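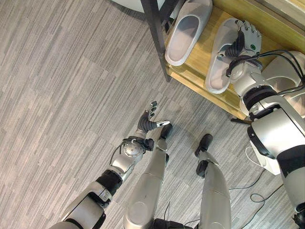
Cavholm Home Search, Reviewed by Someone Who Used It Every Night

Feb 10, 2019

I've been shopping for a house in Culley since the holidays, and by now I've spent more evenings with the Cavholm app than with my own family. My agent, Danica Todorova, put me on to it. She uses the paid version for work, and I started with the free one and moved up after two weeks.

First, the good part. The map is fast! I draw a wobbly loop with my finger around the streets I like (everything south of the library, pretty much) and the listings pop up right away. I can filter by lot size, heating type, even by how long a place has been sitting, and that last one got more use than anything else. A seller who's been waiting 32 days picks up the phone in a very different mood than one who listed this morning.

Price history is the other thing I'd pay for again. Every listing has a little graph with each cut and relisting, and it goes back before the current owner. I found a ranch on Lam Street that had been pulled and put back up with a fresh set of photos, and the graph caught it. The listing sheet sure didn't mention it.

Now the grumbling. The monthly cost calculator comes loaded with a property tax guess that is way too low for our county. For one house it gave me a payment of $2,175, and when my lender, Sun-ja Ham, ran the same house with the real tax bill and insurance, the number went up by $413. That's a car payment! You can type in your own tax figure, but the box is tucked under a menu called "More," and I'd been using the thing for weeks before I found it.

Alerts are hit or miss too. New listings came through within minutes, great, but price drops sometimes showed up the next day, and one house went under contract before my phone made a peep. Danica says the pro version has the same lag, so don't upgrade for that.

I tried Pliltier for a while to compare. It's prettier, and the school boundary maps are easier to read, but it kept showing me homes that had already sold – and after the third time you fall in love with a kitchen that belongs to somebody else, you delete the app. I did, anyway.

A few smaller things: notes you save on a listing disappear once it goes off the market, so keep your own. Sharing a list with your spouse works fine. The commute tool only does driving, no buses.

Four stars from me. I'm keeping it through closing, whenever that is. We have an offer in on the ranch.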